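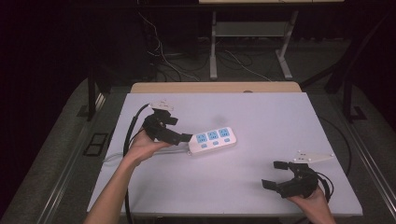 Apostolos Mitsotakis-Vlachou

Handout for the seminar on serial television: the mid-season change of status

Read before the session: the first 10 pages of the Prarano pilot script.

A change of status is a lasting alteration in what a character is or is allowed to do. In Prarano, the harbour clerk Margaritis becomes a ghost in episode four. The writers then have to settle three matters – who can see him, what he can touch, and who still owes him money. Only the last one drives the plot.

Compare Skakarero, where Arus loses her powers and the other characters carry on as before. Mark each scene in which the loss costs her something. Scenes where it is only talked about do not count.

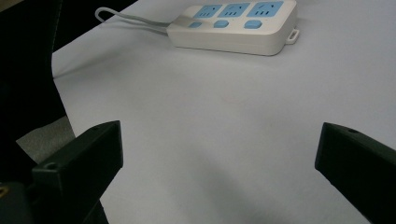
Arus never wanted the powers in the first place, so taking them away is hardly a cost, Margit objected when we covered this in January. Look at the kitchen scene in episode six before you agree.

Written work: one page on either series. Quote dialogue, with episode numbers.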